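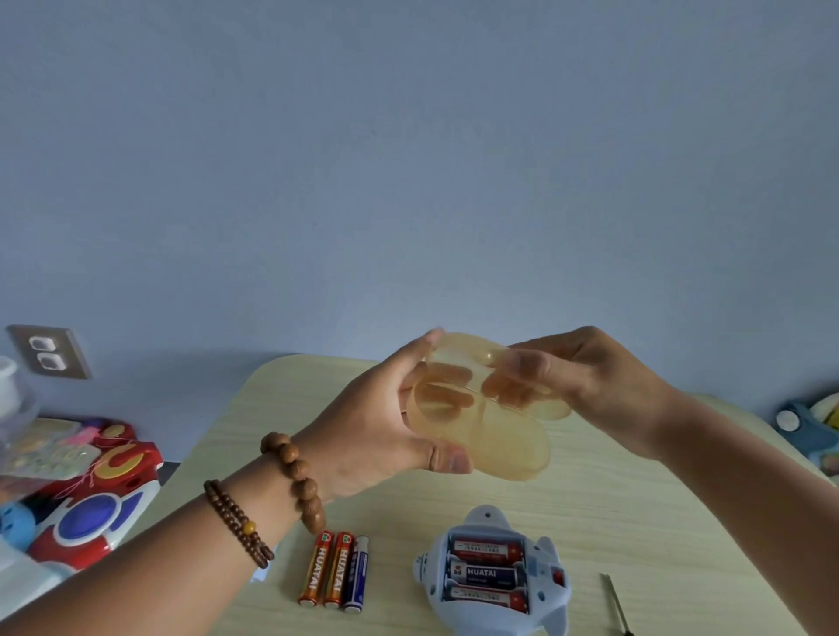 Fostness asks if it would not be simpler to take all batteries out of all toys on the first day and put back only new ones. I thought about it during lunch. It would be simpler, yes, but we would throw away many good cells, and the Allness budget for batteries is already small this April. So I continue with the slower way: open, look at the contacts, measure, decide.

**Monday, children's room, Grurkgate**

Started with the toys that have a battery compartment. The airplane is a good example of the mixing problem. It has two red cells and between them a dark blue HUATAI. I do not like different brands in one toy. When one cell is weaker, the others push it down and it can leak, and then the contacts are gone. Rule for us from now: one toy, one brand, one age.

How I measure: cell out of the toy, meter on DC volts, wait until the number stands still. Then the same with a small load on it, 5 seconds, because without load an old cell can look better than it is. I write the lower number. For the carbon-zinc type I am more strict than for the alkaline type.

Loose cells do not go back in the drawer with the tools. They go in a closed box, with tape on the ends if they wait longer than one day. Button cells must have their own box, with a lid that a child can't open, and it stays on the high shelf in the workshop. Please do not make an exception for this, also not for 5 minutes.

Screws: I lost one last week at the other house, so now I use a magnet dish. Most compartments open with the small Phillips. If the screw head is already damaged, stop and leave it for the workshop, do not use force.

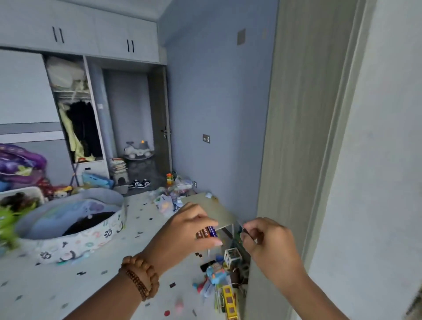 The low shelf takes more time than the compartments. I planned 90 minutes for the whole room and this was too optimistic. Next time I would first sort in two groups, toys with electricity and toys without, and only then begin to open things. The shape sorter and the wooden toy need only wiping. Plush toys go back in their baskets, but first press them with the hand, some have a sound box inside with a cell that is easily forgotten.

Small bits on the floor: sweep before opening any toy there. A lost screw is very hard to find between them.

To order from Rajput:

- AA and AAA, alkaline, one brand only
- labels for the boxes, pack of 400
- contact cleaner, 4 small bottles

Open question: do we write the month of change inside the battery door? I would like it. A pencil is enough, but on smooth plastic it does not hold well. I will try a thin marker first on a spare door.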